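Renting a storage room at Nernisum: your questions
4/3/23
By Ívar Hviid

What sizes do you have in Vurndale?
The smallest room is 15 square feet, enough for boxes and one bicycle. The largest is 95 square feet. If you are not sure, please call us before you reserve, and we will help you to choose.

Can I come at any hour?
The gate is open every day from early morning until late evening. Your gate code works also on holidays. Please do not give the code to other persons.

Are the rooms heated?
Yes, in the Koval building. The Brultis building is not heated, but it is dry. For paintings and musical instruments we recommend Koval.

What is not allowed?
Food, fuel, paint, live animals and plants, and anything that can explode. Tires are allowed, up to four in one room.

May I put my own shelves inside?
Yes, if they stand free. Please do not drill into the walls. A low metal stand with a perforated top, on a table, is also fine.
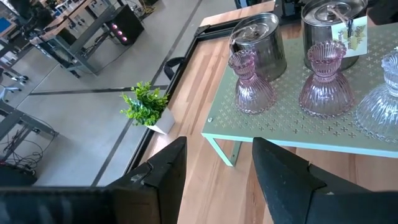
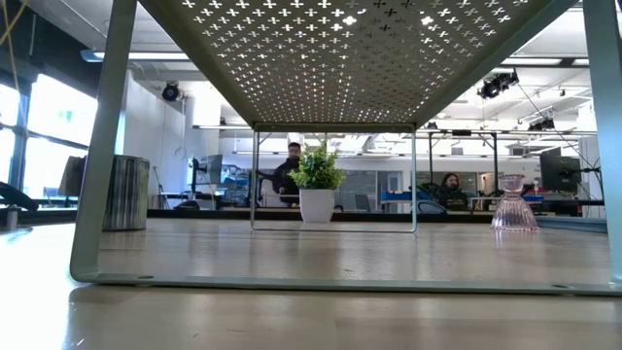 Please keep all things one hand away from the wall, so the air can move.

How do I end my contract?
Write to us 15 days before you wish to leave. Sweep the floor and take away your lock. The deposit is returned to the same card that you paid with. Customers who signed before October have the older contract, and for them the notice is one full month.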